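Wipe the Ring First
An opinion on the care of counter arms

Last updated: August
14 comments | 47 shares

Most service plans for small arms are written around the joints. I have maintained the counter cell at Flarham long enough to have read three of these plans, and all of them give the first pages to backlash, belt wear and grease intervals. My view is that the order is wrong. On a kitchen cell, the gripper camera and the cable that feeds it should come first, and the joints can wait their turn.

The cell log has 1,732 entries. I sorted the faults last winter. Joint faults came to five. Camera and cable faults came to 47, and the rest were operator stops, resets and notes to self. A joint fault takes the arm out of service and everyone hears of it. A smeared lens produces a grasp that lands short, then a retry, then a recalibration that was not needed, and the log calls it "drift."

The counter is part of the machine. Ours carries a toaster, a toaster oven, a cutting board, a jar with a white lid and a good deal else, and the fixed objects decide where the cable can go. A plan that starts at the mounting flange and ends at the fingertips leaves out half of what wears the cable.

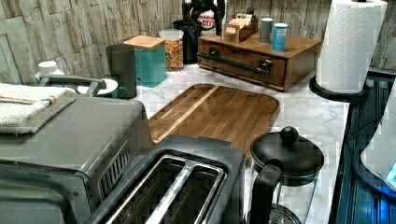 Slack is set on the counter

The usual advice is to set cable slack with the arm at home and the work area bare. I did this for a year. The loop was correct at home and wrong at full reach, where it met whatever stood tallest. Slack should be set with the counter dressed as it will be used. Move the arm by hand to the farthest pick, then to the lowest, and tie the loop at the length that serves both.

Hòa Khương, who services the Brorden cells, disagrees with me here. Her position is that a dressed counter changes from shift to shift, so the setting is never repeatable, and that a fixed loop of 300 mm is easier to inspect. She is right about inspection. I still prefer a loop that fits the work - a repeatable setting that snags is only a repeatable snag.

We do agree on the lens. It gets a dry cloth before every session and again after anything with crumbs or steam. Check the mounting screws at the same time, by finger, without a driver. If one turns, stop and recalibrate. If none turns, leave the calibration alone. Most of the recalibrations in our log were done on a sound mount behind a dirty lens.
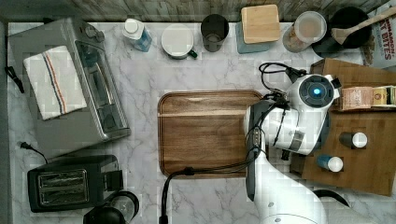
Gripper and camera module at the cutting board, with the cable looped over the tray.

The Lý schedule, which many shops copy, puts the cable check at every 300 hours. I would put it at the start of each day and move the joint check out to fill the gap. Jomham has run it that way since spring, and their technicians have kept the old grease interval without trouble.

3 people found this useful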